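Clindov – kit de muñeca y pinza para manipulación de objetos delicados
Ficha de datos y notas de uso

Versión revisada: 15 de febrero de 2024
Mantenimiento: Wilma Guthrie (datos), Lachlan Yule (hardware)

Resumen

Clindov se vende como kit: pinza de dos dedos, cámara de muñeca, soporte y un conjunto de demostraciones grabadas. Este archivo acompaña al conjunto, llamado Puduvdale. Para el montaje mecánico, véase el manual de Drummond.

Contenido

– 429 episodios teleoperados con flores y tallos artificiales sobre mesa blanca.
– 322 llevan revisión manual; el resto se entrega tal como salió de la grabación.
– Duración media: unos 5 minutos por episodio.
– Vídeo de la cámara de muñeca, posiciones articulares y apertura de la pinza.

Las tareas son coger un tallo, separarlo de los demás y dejarlo en otro punto de la mesa. Hay rosas, hortensias y ramas de hojas sueltas. Las grabaciones de enero usan una calibración anterior y van en carpeta aparte.

Instalación

Descomprima el paquete en una ruta sin espacios y ejecute el script de comprobación. El servidor de Datside escucha por defecto en el puerto 2000; se cambia en el archivo de configuración. Si la pinza no responde al arrancar, revise primero el conector de la muñeca.

Limitaciones conocidas

– Los pétalos tapan a menudo uno de los dedos en la vista de muñeca.
– Los tallos finos se confunden con el fondo cuando hay mucha luz.
– No se incluyen flores naturales ni mediciones de fuerza.
– La apertura de la pinza llega con retraso en algunos episodios sin revisar – el campo «estado» los marca.

Licencia

Uso interno y de investigación para compradores del kit. La redistribución requiere permiso por escrito.

Vista de muñeca

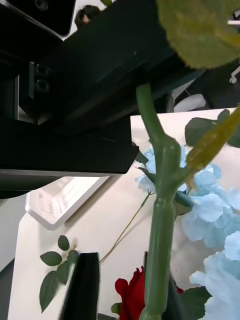
Tallo verde artificial entre los dedos de la pinza, con hortensias azul claro a la derecha.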